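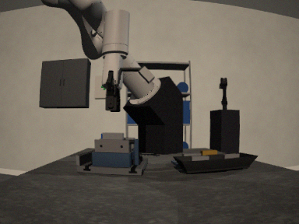 Método Akbari de ordenación doméstica

El método Akbari es un sistema de ordenación y almacenamiento para viviendas, difundido mediante manuales, cursos de pago y una línea de estanterías vendida por la firma Skamatach. Sus promotores lo presentan como una técnica «validada» para reducir el tiempo dedicado a buscar objetos en casa. Las pruebas publicadas a favor de esa afirmación son escasas y proceden casi por completo de partes interesadas.

Origen y denominación

La palabra Akbari figura en el material comercial como nombre de producto, sin que se explique su procedencia. El primer manual carece de año de edición, y las reimpresiones posteriores ofrecen relatos distintos: en una el sistema habría surgido en un taller de encuadernación; en otra, en la trastienda de una ferretería de Brusness. Ninguna de las dos versiones se acompaña de documentación. La editorial Pendis, que publica los manuales en español, reproduce ambas sin comentario.

Buena parte de los consejos atribuidos al método son muy anteriores. Guardar cerca de la mano lo que más se usa, dejar lo pesado en los estantes bajos o rotular las cajas opacas son recomendaciones corrientes en los libros de economía doméstica desde hace generaciones.

Principios

El manual divide la vivienda en zonas de acceso diario, semanal y ocasional. A cada zona le corresponde una altura de estante y un tipo de recipiente. La profundidad recomendada para las baldas es de 35 centímetros, medida que coincide con la del catálogo de Skamatach y que el texto justifica únicamente con la frase «es la adecuada». Para platos grandes, carpetas de palanca o ropa de cama resulta corta o incómoda, según el mueble.

La llamada regla de los 20 establece que ningún recipiente debe contener más de 20 objetos. No se aclara qué cuenta como objeto (¿una baraja es uno o son muchos?), y los ejemplos del propio manual la incumplen en el capítulo dedicado a la costura.

También se propone una revisión anual, que los cursos sitúan en marzo. La elección del mes se atribuye a «los ciclos del hogar», expresión que no se define.

Estudios y críticas

La cifra más repetida en la publicidad es una reducción del 72 % en el tiempo de búsqueda. Proviene de un folleto de Skamatach basado en 25 hogares, todos ellos clientes de la empresa. Los participantes estimaron de memoria los minutos que perdían antes y después de comprar los muebles. No hubo grupo de comparación ni se midió el tiempo de forma directa, y el folleto no indica cuántos hogares abandonaron la prueba. Con esos datos no puede separarse el efecto del método del que tendría cualquier limpieza a fondo.

Tampoco se conoce el seguimiento a largo plazo. Los testimonios recogidos por Pendis se refieren en su mayoría a las primeras semanas, cuando casi todo sistema nuevo de orden parece funcionar.

Otra objeción frecuente es el coste. El manual sostiene que el método puede aplicarse con muebles de cualquier procedencia, pero las tablas de medidas solo encajan sin recortes en módulos de la marca. Quien disponga de armarios empotrados encontrará pocas indicaciones útiles.

Difusión

Los cursos se imparten sobre todo en Brusness y por correspondencia. La empresa habla de una «comunidad internacional» de usuarios y no facilita datos de matrícula. Las traducciones anunciadas en la contracubierta del manual no se han localizado en bibliotecas.

Véase también

Economía doméstica
Estantería
Almacenamiento

Última revisión del artículo: 29 de septiembre de 2020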